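Playroom Association > Meetings > Minutes

News Opening times Toy library Meetings Contact

Stumby Play Centre, minutes of the general meeting
Held on 6/19/22 in the small room behind the kitchen

Present were the chair, the secretary, the toy library organiser, two parents from the morning group and one parent from the afternoon group. Apologies were received from the person responsible for the garden. The meeting was opened by the chair at 6 p.m.

1. Minutes of the previous meeting

The minutes were read and accepted with one correction. Under item four the word "cupboard" must be "counter". The secretary will change it in the folder copy.

2. Money

The balance of the toy account is $563. From this amount the invoice of Marciniak for the shelf brackets is still to be paid. The meeting agreed to pay it this month. A parent asked if the fees will be raised in September. The chair answered that there is no such plan, but the question can be put again at the next meeting.

3. The play kitchen

This item took the longest part of the evening. The toy library organiser reported that the play food and the play dishes have been mixed for a long time, and that the children now take pieces from every box to find what they want. The morning group would like that the food is kept in bowls, so the children can see it and carry it to the table by themselves. The afternoon group prefers the boxes with lids, because these can be stacked at the end of the day.

The dark work surface was also discussed. One parent finds that it is too crowded for cooking games when everything is left out on it. Another parent said the children like it best this way, and they don't ask for help so often. It was not possible to find one opinion about this.

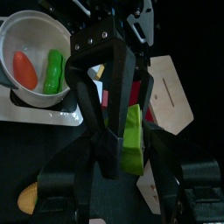
Item 3: play food in the white bowl, with the lime-green sponge block.

It was agreed to try the bowls first. The white bowl stays in the play kitchen and will be used for food only. The organiser reminded that the pickle and the egg-shaped piece belong to the Inar set and must go back with it when a family borrows this set. Last winter the pickle was missing for several weeks and was found in the dress-up trunk.

About the sponge there was a short discussion. Some parents thought it is for real washing up and some thought it is for play. It was decided that a sponge in the play kitchen is always a toy. For cleaning, the cloths from the hook near the sink are to be used, and they must be brought back to the hook afterwards.

The organiser asked for 5 new labels for the shelves, with a drawing beside the word, for the children who don't read yet. The labels should be in the same colours as the old ones. Approved.

4. Offer from Puker

Puker has sent an offer for a second set of play dishes. The secretary read it aloud. The price is good, but the plates are bigger than ours and possibly will not fit in the drawer. The secretary will ask if we can have one plate to try. No decision was made.

5. Evening tidying

The list for tidying after the afternoon group has two empty places. Both were filled during the meeting. The parents are asked to wipe the play food with a damp cloth before it is put away, and to look under the bench for small pieces. Broken pieces should be left in the tray by the door for the organiser, and not thrown in the garbage, as a few of them can be glued.

6. Other matters

The light in the hallway is still not repaired. The chair will telephone again.

It was asked if the borrowed puzzles can be returned on the morning of the picnic. Yes, but only to the organiser personally.

The meeting was closed by the chair at 8 p.m. The next meeting will be in September, and the exact date will be put on the door.

Minutes written by the secretary

Last updated: after correction of item 4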